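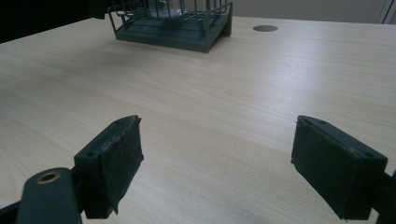
Has anyone here bought the Wostby hand-held gripper kit and kept using it past the first month? I got mine in April, secondhand from a guy in Trurnville who had moved on to something else, and I want to know if I should put money into it or send it down the road. I like the thing a lot! The jaws open nice and wide, the squeeze feels natural, and I can do a whole evening of pick-and-place demos at my desk without my wrist complaining. My trouble is the pads. The felt-like stuff on the left finger has gone ragged along the top and the bottom, and there's a little flap curling away at the lower corner, while the right one still looks pretty decent apart from a frayed strip near the top. Mostly I've been practicing on glasses, picking them up off the desk and putting them in a green wire basket, and the left pad is the one that seems to drag when I let go. So, is uneven wear normal with this kit, or is something out of line on mine? Can I buy just the pads, or do I have to get the whole finger set? And has anybody tried the Jirkero refurb service? They want 100 dollars plus shipping, and I can't tell from their page if that covers both fingers or only one. I'd also take opinions on whether the kit is worth keeping at all. I'm a hobbyist, I have a small arm in the garage that I'm trying to teach to unload a dish rack, and I don't need lab-grade anything.

Thanks in advance, and sorry for the pile of questions – I saved them up.

tapedeck_lou

Tolera Workneh

I've had the same kit for a bit over a year, so I can take most of these.

Uneven wear is pretty common in my experience. I hold mine in my right hand and I tend to come at things a little crooked, so one pad always touches first and does most of the rubbing. Mine wore faster on the left too. Before you blame your technique, though, check that the two fingers are sitting at the same angle. Open the jaws all the way, set the tool on a flat table, and close them very slowly with nothing in between. The pads should meet along the whole face. If one corner lands first, loosen the screws on that block a half turn, close the jaws so the blocks settle against each other, and snug them back up while you're holding it closed. Don't crank on them. I stripped one that way and spent a whole evening with a screw extractor, saying things I won't type here.

On pads, you don't have to buy the finger set. The seller I used had replacement pads in packs of 3, which is a weird number for something with two jaws, but okay, you get a spare. Peel the old one off slowly, and get all the old glue off before the new one goes down. I used rubbing alcohol and an old gift card. Let the new pad sit clamped overnight. I didn't the first time, and the edge lifted within a week, exactly like the flap you're describing.

I also stopped buying the felt kind for glasses. It's fine on boxes and blocks, but I had a lot of slipping on anything smooth, and when the fibers get fuzzy they catch on rims. I switched to thin silicone sheet from Rees, cut to size with a hobby knife. Grip is much better. The downside is that silicone grabs hard and picks up dust, so you'll be wiping it down a lot.

One more thing, and this matters if you're using the demos for training. If you change pads halfway through, keep the before and after recordings in separate folders. I mixed mine, and my arm got strangely timid about letting go of cups. I ended up redoing more than 100 demos. It could have been something else, but it cleared up when I used only the new ones.

Would I keep the kit? Yes. For a garage project I think it's a good buy, especially at a used price. The weak spots are the pads and the instruction booklet, which skips the alignment business completely. The handle and the linkage have been solid for me – no slop, no squeaks.

I haven't used Jirkero, so I'll leave that one to somebody else.

gravelroad77

just glue it back down. contact cement, 5 minutes. mine's been ugly for ages and works fine

Marnie in the shop

I did use the Jirkero service, so maybe I can fill that part in. When I sent mine the price covered both fingers, but I had to email them to find out, and you should ask again in case it's changed. I was without the tool for 3 weeks. They put on new pads, replaced a couple of screws and adjusted the closing, and it came back feeling smoother than when I'd bought it. The pads were the same felt type, though, so if you want silicone like Tolera has, you'd be paying for something you're going to peel off.

For a tool that only needs pads I wouldn't do it again. If your jaws were wobbly or the trigger was sticking, then sure. Try the closing test first and see what you've got. Also, take the fingers off and mail only those if they'll let you. I sent the whole thing in a giant box like a goof and the shipping hurt worse than the bill.

Oh, and if you do go with silicone, practice on a plastic cup for the first few tries. It holds on longer than you expect when you open up, and I tipped over two good glasses before I got used to it.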